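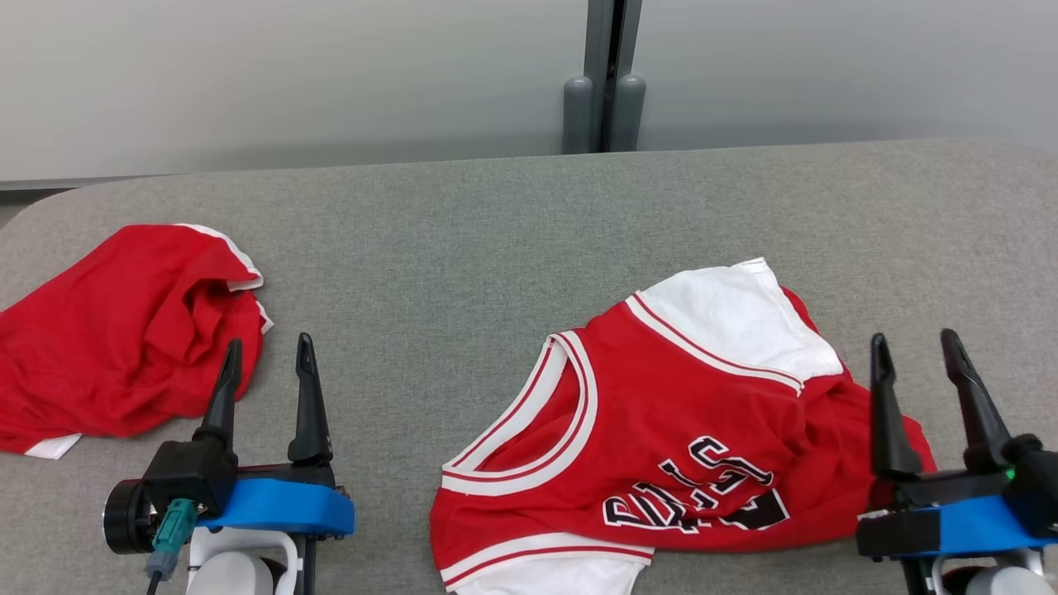 Subject: Re: [groltura-club] Folding task, what counts as a finished fold

> Are we scoring the fold by eye or by the outline on the table?
> Our group has 32 runs so far and we can't agree on which ones
> to keep. Also, does the shirt have to start face up?

By eye for now. The outline method was in the Plinska rules from last year and it punished anything with a loose hem, so we dropped it.

Keep a run if both sleeve openings end up inside the fold and no part of the garment hangs over the table edge. Throw it out if an arm had to be moved by hand partway through. If the grippers miss and try again on their own, keep it and put "retry" in the notes column.

The shirt does not have to start face up. The two red ones, including the Bulls jersey, can start in a heap, half folded, or upside down. Please don't smooth them out first. The March set had 397 runs and far too many of them began with a flat shirt.

Slippery fabric is harder to pinch than the cotton towels we used in the fall. Open the fingers wider and come down slower. If you are still getting nothing, go for the collar or the hem, where there is more to grab.

Each group owes 48 good runs before the Trasov meet. Upload in batches of 5 and check that each one plays back before you clear the laptop.

The table is free after 3:30 p.m. Put both arms in the rest position when you leave.

Club lead, Groltura Robotics

Comments

Does "retry" cover a dropped sleeve too?

Yes, if the arms picked it up again without help.

We had better luck with the hem than the collar.

Recent in this list

Abreu workshop sign-up
Gripper finger spares, where they are kept
Re: Laptop storage full again
Trasov meet: travel forms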